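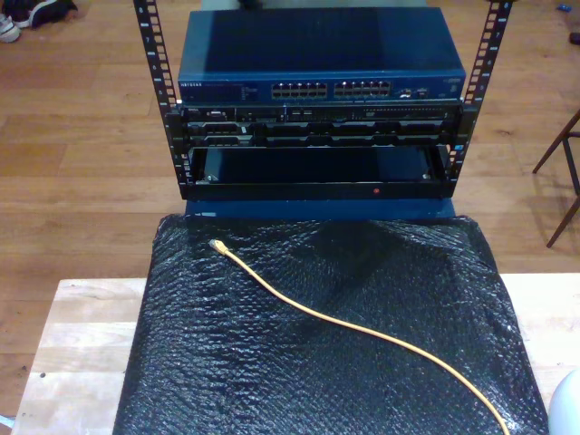 Support > Storix Cabling Cell > Set-up Guide > Section 18

Section 18: Recovering from a failed cable insertion

This section applies when the cell stops during patching and the log shows fault 156 (plug not seated). At the Jultedport site the fault was traced to grippers closing on the cable instead of the plug body.

CAUTION: Press the stop button before reaching into the work area. The arms hold their position after a fault and may move when it is cleared.

1. Confirm that both arms have stopped.
2. Open the grippers from the Siriwardena panel. Do not pull a cable out of a closed gripper.
3. Place the cable across the padded surface in front of the rack, with its plug towards the switch.
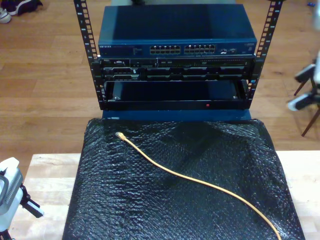
4. Examine the plug. If the locking tab is bent or broken, discard the cable.
5. Inspect the switch port with a torch. A port with bent contacts must be marked and left out of the job.
6. Run the Amach alignment check at low speed, with all persons clear of both arms.
7. Clear the fault and repeat the insertion once.

NOTE: If fault 156 returns, do not try again. Report it to Akua Agbenyega, Site Safety. Grip settings may be changed only by Bushra Kakakhel.

NOTE: Gripper pads must be replaced after 4000 insertions, or sooner if worn.

Last updated: June

Previous | Contents | Next | Print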